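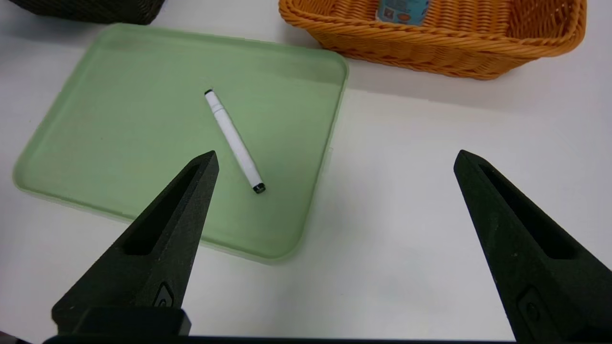
Zinash Tilahun wrote to ask whether the sorting arm at the open day runs by itself or whether a member of staff is steering it from behind the wall. She had read two accounts of the August session and they disagreed.

Both accounts are correct. The arm is run in 2 modes during a demonstration. In the first, an operator guides it through the task. In the second, it repeats the task under its own control, and the operator keeps one hand on the stop button. The mode is announced before each run.

Colholm open day: frequently asked questions
Last updated 2019-10-01

What does the arm do?
It moves small everyday objects between a flat tray and open baskets on a table. A marker pen is one of the standard objects. A pen is narrow and lies close to the surface, so the fingers must come down at the correct angle and height. Errors of a few millimetres are enough to miss it.

Why is the task so simple?
It is simple for a person. For the arm it combines finding the object, choosing a grip, lifting and releasing. Each stage is logged separately under the Ostix project.

What is on the table?
A light green tray at the front, a dark basket and a light orange-tan basket behind it. Objects such as a coloured cube and a water bottle are kept in the baskets. The layout is altered between runs. 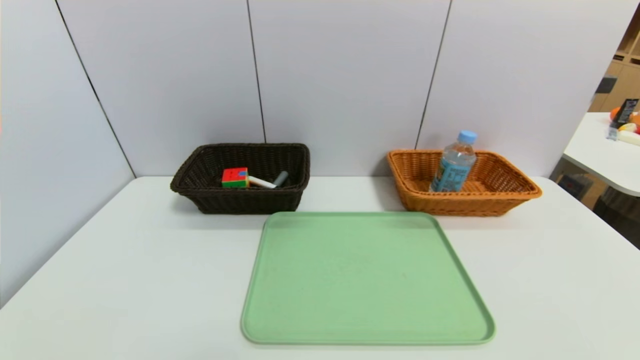

How many runs have been recorded?
The log held 2,647 runs at the end of August, of which 63 were made in front of visitors. Failed runs are kept in the log and are not repeated to improve the figures.

May visitors choose the object?
Yes, from the set provided. Please do not place phones, keys or glasses in the tray.

How close may I stand?
Behind the floor line while the arm is powered. The arm moves slowly in both modes, but its reach is longer than most visitors expect, and the elbow can swing outwards when the gripper is lowered over the tray. 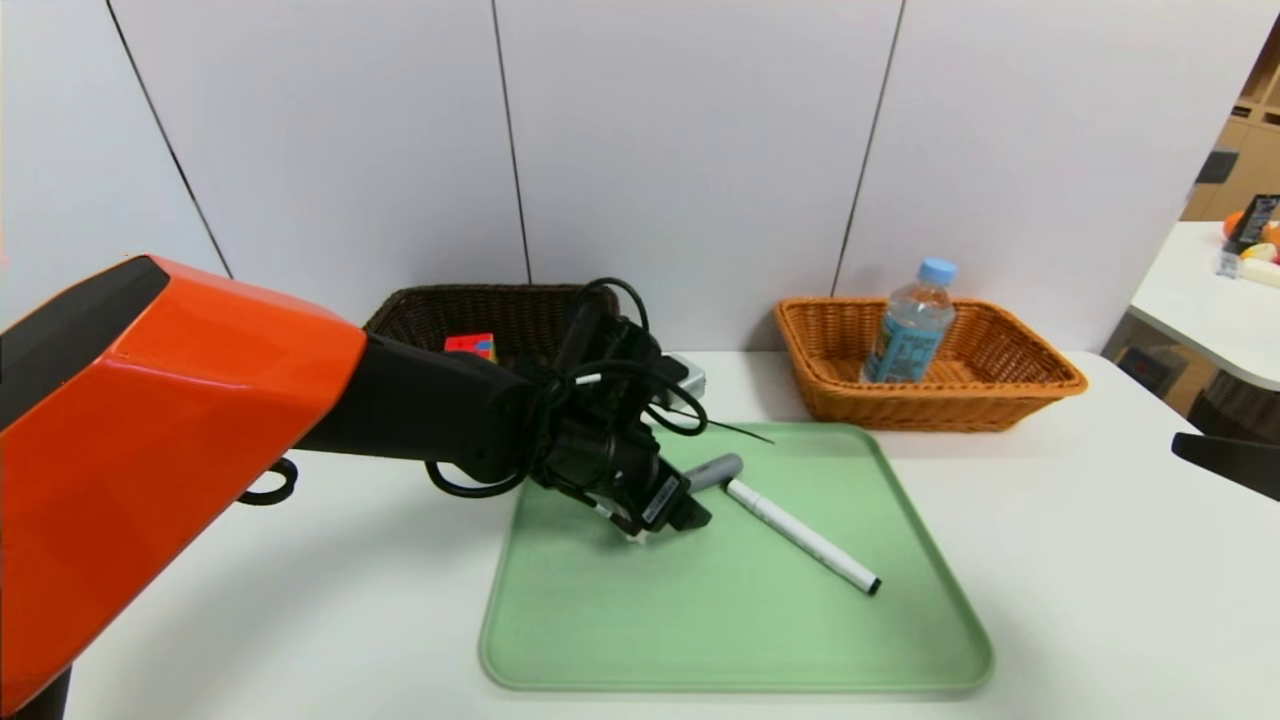
Children under 12 must be with an adult. Azadeh Jalali gives the safety talk at the start of each session, and late arrivals wait outside until the current run has finished.

What happens if the arm drops something?
The operator stops the run, records the fault and resets the table. Please leave the object where it falls.

Can schools book a visit?
Yes. Write to Yolandi Nel at the Cistcombe office with the size of the group and any access needs. Step-free entry is by the rear door.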